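Module Hakeo, séance 11 : planification de saisie en simulation
Notes de cours, T. Trevor

Rappel de la dernière fois : un planificateur ne « voit » rien. Il reçoit des poses, des maillages et une confiance souvent mal placée. Le nôtre, Zostelus, échantillonne 1 000 prises candidates par objet, élimine celles qui sont en collision, puis classe le reste. Il en survit parfois 19. Parfois zéro, et il faut alors relire son propre code.
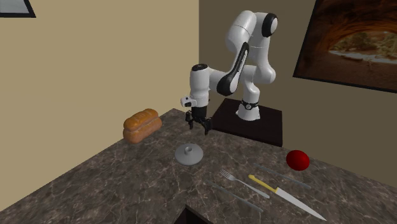
Fig. 3. Pince ouverte près du couvercle gris, avant-plan encombré d'ustensiles.

Le couvercle est le cas gentil : un bouton central, donc un axe d'approche vertical tout trouvé. Le couteau et la fourchette le sont moins. Objets plats, prise haute, doigts au ras du plan de travail : avec une marge de collision de 40 mm, toutes les candidates sont rejetées. Avec une marge nulle, le plan passe, et la pierre aussi.

À faire pour la prochaine séance :
- régler la marge objet par objet (fichier marges.yaml) ;
- tracer le taux de rejet pour le couvercle, puis pour la fourchette ;
- ne pas modifier la graine aléatoire jusqu'à obtenir une belle courbe. Je vérifie.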